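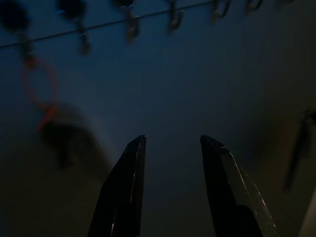
Two dark gripper fingers, held apart.

Waiting with Ruth
21/12/2019

The reading group at Drultalau finished the Book of Ruth last month, and several people who could not come asked for a note on what we covered. We spent four evenings on it, one for each chapter. It is a short book, and most of us had heard it read at weddings, which gave us the wrong idea of it to begin with.

Ruth's well-known words, "Whither thou goest, I will go", are not spoken to a husband. They are spoken on a road by a young widow to her mother-in-law, who has just told her to go home. Naomi has lost her husband and both her sons in Moab. She is going back to Bethlehem because she has heard there is bread there again, and she has nothing to offer anyone who comes with her. Orpah weeps and turns back, and the book does not blame her for it. Ruth stays.

What struck the group most was Naomi's answer, or the lack of one. She sees that Ruth has made up her mind and stops arguing. When they reach Bethlehem she tells the women there to call her Mara, meaning bitter, and says that she went out full and the Lord has brought her home empty. Ruth is standing beside her when she says it. Anyone who has looked after a grieving relative will know how that feels. You can give up a great deal for a person and still not be noticed for a while.

The second chapter is about food. Under the law in Leviticus, farmers were told not to cut to the edges of their fields or go back for what was dropped. The poor and the foreigner could come behind and collect it. Ruth is both poor and a foreigner, and she goes out to glean without waiting to be asked. Boaz goes further than the law required. He tells his men to leave her alone, shares his meal with her and has them pull stalks out of the bundles for her to find. She beats out an ephah of barley and takes it home, with part of her dinner saved for Naomi.

We talked for some time about the edges of our own fields. Most of us have no barley, but we do have hours in the week and a bit of money, and we tend to plan them right up to the border. One member has started leaving her Thursday afternoons with nothing in them. She says the first few were dull and that since then somebody has always turned up.

The third chapter, with the threshing floor at night, caused the most disagreement. Some thought Naomi's plan was reckless, and others thought it was the first sign of life in her. Up to that point she has been carried along. Now she is thinking about Ruth's future, and her own bitterness has slipped out of the talk. Her instruction at the end is simply to sit still until they know how the matter will fall. We did not settle the question of the plan, but several people wrote that line down.

In the last chapter Boaz goes to the town gate and does things in the proper order. There is a nearer relative who must be asked first, and he is asked, in front of witnesses. The man is happy to have the land until he learns that Ruth comes with it. Then he withdraws, and his name is never given. Boaz marries Ruth, and their son Obed is laid in Naomi's lap. The women of the town, the same ones who heard her call herself empty, tell her that her daughter-in-law is better to her than seven sons.

The book closes with a list of names that runs down to David. Matthew picks up the same line in his first chapter and puts Ruth in it, a Moabite woman on the way to Bethlehem long before anyone was looking for a star. It is a good passage to read this week. God is hardly seen to act in the story at all – there is a harvest, and there is a child – but by the end the empty house has someone in it.

Notices

The Tamihana food shelf has given out 200 bags since June. Tins of fish, rice and long-life milk are wanted most. Please leave them in the porch and not in the vestry, where they get mixed up with the tea things.

The gift fund for the Initz hostel has reached 2,000 pounds. It will go towards bedding and the heating bill. Envelopes can still be handed in after any service.

The reading group starts again in the new year with the Book of Jonah. We meet at Prorkevo House at 6 in the evening, and the side door will be open. Bring a Bible in whichever translation you like – we had five between us for Ruth, and the differences were useful. Please read the first chapter beforehand.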